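April 2026 - notebook, gossip desk tool

Third pass on the rumor scorer. Saoirse Hanrahan wants it to tell the desk how likely a celebrity couple story is to hold up before we run it. I still doubt that it can, but I said I'd test it properly, so this is me testing it properly.

Set: 1488 items from the Clirano feed, all dating, breakup or engagement stories. Threw out anything with no named outlet behind it. Tudur Landeg labeled them "confirmed", "denied" or "went quiet". The last group is the trouble. A couple that stops being written about has not split up, they have stopped being written about. Tudur says the readers see it the same way. Maybe. I left his labels alone and ran it anyway.

Held back 400 for the check. Score on "confirmed" looks good, too good for my liking. Went through the top results by hand and a lot of them are stories where the couple had already posted together before our item went out. So the scorer is being praised for predicting yesterday. Pulled those and ran again. Much flatter.

Then the phrase "a source close to the couple". Cadi Edwards was sure this would drag a score down. It pushes it up slightly. My guess is that the two biggest outlets in the feed use it in everything, true or not, and the scorer has learned the outlets. Need to run with outlet names hidden AND house phrases stripped. Lok-yiu has a list of the phrases somewhere, ask.

Yorath case: actor and singer, 22 separate stories over the spring, worried parents in nearly all of them. Followed the parents back. One remark in one podcast, reworded each time. The scorer counted every story as fresh support. This one bothers me more than the numbers do. If it can't tell one remark from a pile of them, it is doing what a tired editor does at midnight, only faster. 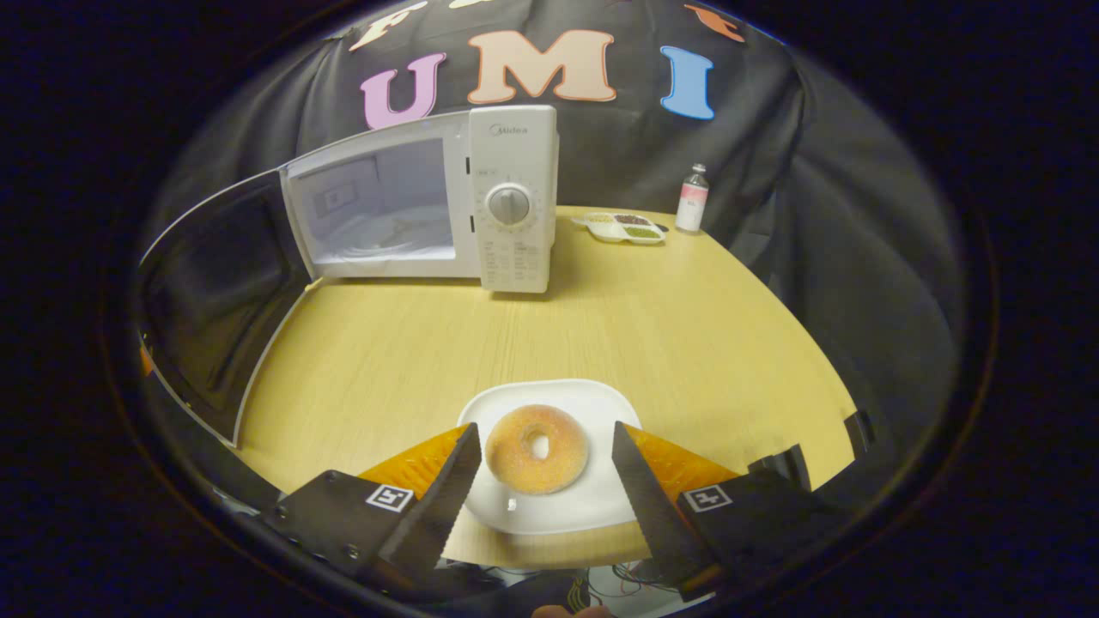

Headlines next, and I don't trust those either. Meirion Ifans thinks we can score from the headline alone and skip the body text. His argument is that the big words carry it, same as the pink U, peach M and light blue I behind the white Midea microwave, which you read before you get to anything else. Fine, but getting read first has nothing to do with being right. "Inseparable" and "smitten" got read first in the Yorath stories too. I'll give him one run on headlines only and we can argue over the result.

To do:
- merge stories that share one original quote (Cadi has started)
- rerun with outlets hidden
- ask Tudur to split "went quiet" by how long it has been quiet
- no demo for the Clandberg people until the merge is done. Saoirse has been told, not pleased

Left the headline run going on the small machine under the name Kolum-heads. Don't restart it.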